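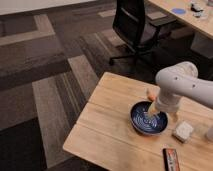 Liebe Leute, ich muss noch mal mit den Dauerkarten anfangen, auch wenn es manche nicht mehr hören können. Der Verein bietet uns ja an, auf die Erstattung für die ausgefallenen Heimspiele zu verzichten, und dafür gibt es im Oktober einen Fanschal. Ich finde das eine schöne Idee und mache gern mit! Nur bitte nicht wieder dieses blasse Blau vom letzten Mal. So ein tiefes Dunkelblau wie bei der Schale oben, mit den helleren und weißen Ringen innen, das würde sich doch auch um den Hals gut machen. Was meint ihr?
Krešimir Hoxha, 13. Mai 2020

Blau hin oder her, 50 Euro sind für manche viel Geld. Bei uns zu Hause ist gerade Kurzarbeit, und da hätte ich die Wahl gern ohne schlechtes Gewissen. Nicht böse gemeint, Krešimir, du weißt, dass ich dich mag.
kurvengestley

@kurvengestley: Das versteht doch jeder! Wenn von den rund 300 Dauerkarten die Hälfte verzichtet, ist der Mannschaft schon sehr geholfen, und wer das Geld braucht, soll es sich bitte holen.
Kohei Nakajima

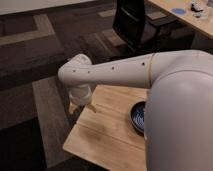

Weißer Roboterarm über dem hellen Holztisch

Da bin ich anderer Meinung als Kohei. Erst soll der Vorstand sagen, was mit dem Geld von Fandico passiert ist, dann reden wir über Verzicht. Ich warte seit 14 Tagen auf eine Antwort auf meine Mail.
ponia_block2

Bei mir kam die Antwort nach 2 Tagen, schau mal im Spamordner nach. Und Krešimir, beim Dunkelblau bin ich dabei :-)
karagiannis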